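Painemal Wire Sorting Set: Data Card

Version 2, October 2019

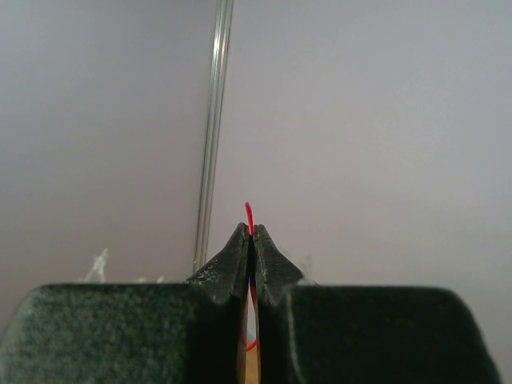

How should short lengths of wire be stored once they have been sorted?
Keep them straight or in wide, open coils, grouped first by thickness and then by colour, in shallow trays with a label on the front edge.

Summary

The Painemal set is a collection of pictures and written records concerning thin wire and the work of handling, sorting and putting it away. It was prepared by Brilura for teaching workshops and repair rooms that keep small stocks of offcuts. The set holds 2,000 entries, divided into 21 groups according to the colour and thickness of the wire.

Contents of each entry

group: short name of the group, in lower case
colour: main colour of the covering, in plain words
thickness: thin, medium or thick
ends: bare, covered or mixed
notes: free text, may be left blank

Colour names follow the Flundwood stock list, which has one word for each shade. Striped wire is entered under its wider colour — the second colour goes in the notes.

Changes since the first version

The groups for brown and dark red wire, joined in January, have been separated again. Entries with no thickness recorded have been withdrawn. Spelling in the notes has been left as written.

Known limits

Thickness was judged by eye and must not be used to choose wire for any electrical purpose. Pale grey and white are sometimes confused. Very short pieces are poorly represented.

Terms of use

The set may be used for teaching and research. Copies passed to others must include this card. Corrections should be sent to the Cledilano records desk, quoting the group name and the version number.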